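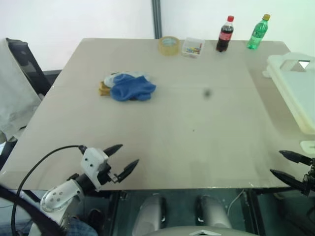

Home | About Kitine | Join In | Contact

Print this page | E-mail this page

Table helpers wanted for October

Hi! I'm Sunita Goel, and I run the sorting table at Kitine, our little household swap on Campbell Street in Grarngate. I'm looking for 3 people to join me for the October season, and you really don't need any experience (I had none when I started, and I once taped my own sleeve into a carton).

So what's the job? People drop off all kinds of odds and ends from their kitchens, closets and junk drawers, and we tidy it all up at one big table. You'll fold cloths, put small colorful bits into clear boxes, match trays with whatever they belong to, line up bottles and tape up the cartons that go over to our Ganden shelf. Last season we sent out 1,471 items, and I think I folded half the dish towels myself — please come and save me from the towels!

Shifts are three hours long, mornings or afternoons, whichever suits you. You'd do one shift a week. The work is mostly standing, but there are stools, and Aurelia Grecu (she handles the schedule) is very good about swapping if something comes up. We pay $14 an hour, and cold soda is on us.

You'd probably like it if you enjoy putting things in order and don't mind starting over when another bag of stuff lands on the table. A bit of patience with crumpled fabric helps too. You need to be 18 or over and able to lift a full carton, or at least willing to grab the other end of one.

To apply, send Aurelia a few lines through the Contact page by September 5, 2025. No resume needed. Tell her which times you can do, and whether you're a folder or a roller — we have strong feelings about this and would like to know what we're getting into. She'll write back with a time to come by and try a short paid session with us.

This site uses cookies to remember your settings. Accept | Learn more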